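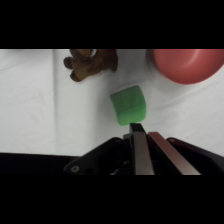
A brown plush toy, a green cube and a red bowl on white cloth.

Burnedthorpe Shared Solar Heat
Progress report to the Wudden Fund, second period
Prepared by Eftychia Fragkou, project coordinator

Dear Mr. Duman,

Please find our report for the second period of the grant. The first part is on the technical work, the second part on the money and the agreements with the households. I have tried to follow the order of your form, but I moved the question on permits to the end because the answer is still open.

Collectors and tank

The collectors on the south roof of the Tse building are mounted and connected. The supplier, Flevau, delivered them in May in two shipments. In the second shipment three collectors had damaged frames. Flevau agreed to replace them without cost, and the new ones were mounted by Ming-te Mok and his team. This took time which we had planned for the pipe insulation, so the insulation in the basement corridor is not complete.

The storage tank holds 800 liters. In our application we described two smaller tanks. After the measurement of the boiler room we saw that two tanks would leave no space to open the service door of the old gas boiler, and the boiler must stay as a backup. Tien-fu Kwok made a new calculation for one tank. He expects a little more heat loss during the night in winter and no difference in summer. The change was sent to your office before the order was placed, and we thank you for the quick approval.

The first filling of the system showed a small leak at the mixing valve. The valve was changed and the pressure test was repeated on the next morning. The pressure remained stable during the whole test.

Households

All 13 households on the shared pipe have now signed the supply agreement. Two of them signed late, as they wanted to know who pays if the pump breaks after the warranty. We added a paragraph which says that the repair is paid from the common reserve. Hok-lam Tsai translated the agreement for the families who asked for it, and he was present at the evening meeting to answer questions.

Heat meters are installed in every apartment. The readings are still collected by hand. The remote reading does not work well on the ground floor, where the signal is weak, and we are waiting for a stronger antenna.

Budget

We have spent 92 percent of the equipment budget. What remains is reserved for the insulation and the antenna. The budget line for training is almost untouched, because the training can begin only when the control unit has its final settings. We ask for your permission to move this line to the next period. The total amount of the grant would stay the same.

Permits

The town office has accepted the structural report for the roof. The inspection of the backup boiler is requested, but we have not received a date. Without it we may run the solar circuit, but we may not switch between the two sources automatically. Until then Mr. Mok changes the valve manually when the tank is too cold.

Next period

We will finish the basement insulation first, then the control settings and the training for residents. Mr. Kwok will prepare a table which compares the meter readings with his calculation, and I will attach it to the next report together with the invoices from Flevau.

With kind regards,
Eftychia Fragkou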